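Gralludberg airport opens its baggage hall to passengers

Gralludberg airport ran a visitors' morning in March, the first since the new baggage hall went into use, and I put my name down because I have written about bag fees for long enough without ever seeing where the bags go. The tour cost nothing. We met at the information desk at 8 on a Wednesday, showed passports, and were given orange waistcoats and a sheet of rules. No phones past the second door.

There were 15 of us. Most were local, a few worked for travel agents, and one couple had a complaint about a missing pushchair that they raised at every stop.

Rukhsana Khattak, who runs the hall on the day shift, took us round. We started at check-in, at the desks used by Jadoon, which has the most flights here. The scale under each belt is tested every week. Khattak said the desk staff do not set the weight limit and cannot change it, though they can let a kilo go at their own discretion. Jadoon charges for the first checked bag on all fares except the top one, and the fee is higher at the airport than online. She would not be drawn on whether it will go up again this summer. That is for the airline.

From there we went down a flight of stairs to the hall itself. It is louder than I expected and colder too. Bags come in on one belt, go through screening, and are then sorted on to 21 chutes, one for each departure being loaded. The hall can handle 900 bags an hour. On the morning we went it was well short of that, and a good part of the time we were watching bare belt.

The sorting system was put in by Stulex. Their site engineer, Tanveer Swati, explained that the tag is read from several sides and that a bag goes to a hand-sorting bench if none of the readers can make it out. The usual cause is an old tag left on the handle. Take them off when you get home, he said, including the small stickers.
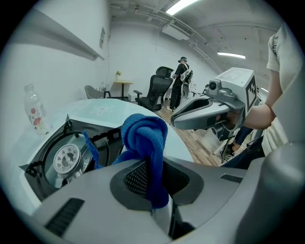 Blue microfibre cloth, with a round metal hub to its left.

We had a short stop at the hand-sorting bench, where Mohsin Orakzai and one colleague were dealing with bags that had no readable tag. They check the name label first, then the flight list. If neither helps, the bag goes upstairs to the tracing office. A card with your name and email inside the case is worth having, as outside labels get torn off.

The tracing office was the last stop. Rafia Gilani showed us the screens and the shelves for bags waiting to be claimed. Transfers are the main source of trouble, mostly where the first flight is late and the connection is under an hour. If your bag does not turn up, report it before you leave the arrivals hall and keep the reference number. Ask the airline what it will pay for in the meantime and keep your receipts. Gilani also said that if your bag fails to arrive you should ask for the checked bag fee back, as some airlines will refund it but only on request.

The tour ended at half past ten with coffee in the staff canteen. Further mornings are planned if there is enough interest, and bookings go through the information desk. Wear flat shoes and bring a jumper. Under-12s are not admitted, and there is no lift down to the hall.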